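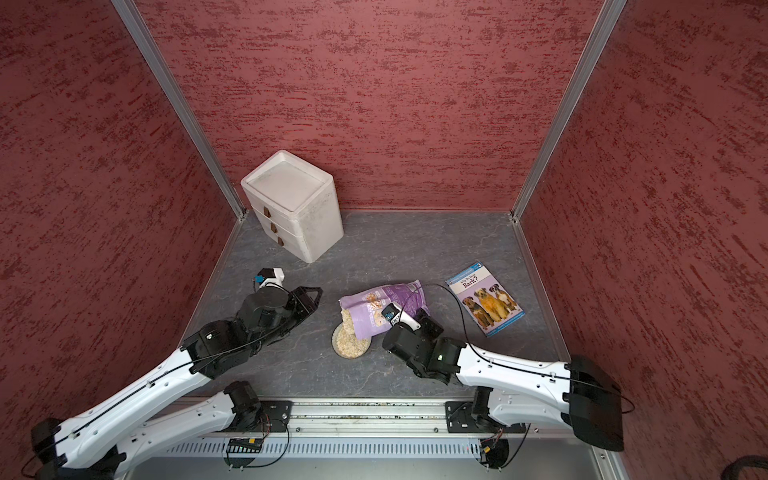 ## Seasonal Herbarium Assistant, Arthorpe

The Clellura Herbarium is hiring one person to help mount and label pressed plants from the Berge collection. The collection holds 3,191 sheets, mostly sedges and saxifrages, and 200 of them still have no label.

**Hours:** 23 a week, weekdays, through January

**Duties**

- Mount dried specimens and repair old sheets
- Type labels from handwritten field notes
- Check names against the current plant list
- Freeze incoming material before it is filed

You should know the main plant families and be able to use a dissecting microscope. Some Latin helps. You will need to lift boxes of up to 40 pounds. Training in mounting is given by Ingvild Backlund in the first week.

Send a resume and the names of two references to Joanne Garside at the herbarium office by Thursday, May 7, 2020. Late applications will not be read.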